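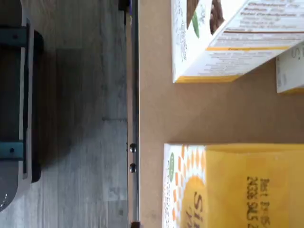
Boxes on the packing table, nutrition panel up.

Snack box FAQ

Quick answers to what lands in the Lestel inbox most weeks. Last looked over 1 March 2021.

What size are the parcels?
Two sizes. Small holds 700 g of snacks, large is double that. Weights are for the food, not the card.

Do you leave things in their own boxes?
Yes, always. We don't decant. You get the maker's box with the label on it.

Why do some labels say "Total Carbohydrate" and not "of which sugars"?
Imported. American style panel. Figures are usually per serving, so check the serving size before comparing with a British packet. Sodium isn't the same as salt either, multiply by 2.5.

Can I ask for no nuts?
You can ask, and we'll leave out anything with nuts in the ingredients. But everything is packed on the same table so if it's a serious allergy please don't order. Sorry.

My box came squashed
Email a photo within 20 days. Crushed corner but inner bag fine = no refund. Bag split = new one sent, no need to post the old one back.

Why lay boxes on their sides?
Fits more in. Fine for biscuits and crackers. Tall jars go upright, with paper round them.

How long do things keep?
Nothing goes out with less than 43 days left on it. The Drarnetti crackers go soft fast once open, so use a tin.

Can I swap an item?
Before packing, yes. After the label's printed, no. Put the swap in the order notes, not in a seperate email, they get missed.

Do you still do the Birhane tea bundle?
Not since October. Might come back.

Where do you deliver?
Mainland UK only. Stirarix locker pick-up in 13 towns, list is at checkout.

Can I recycle the packaging?
Outer carton and paper tape, yes. Inner bags depends on your council.

Contact: use the form on the orders page | © Lestel Snack Parcels | Back to top

Shared 13 times. 3 comments

crumbtray: the sodium thing is really useful, had been reading it wrong for ages

pip_and_tea: please bring the tea back!!

hallcupboard: Is the large one letterbox size? Cant see it on here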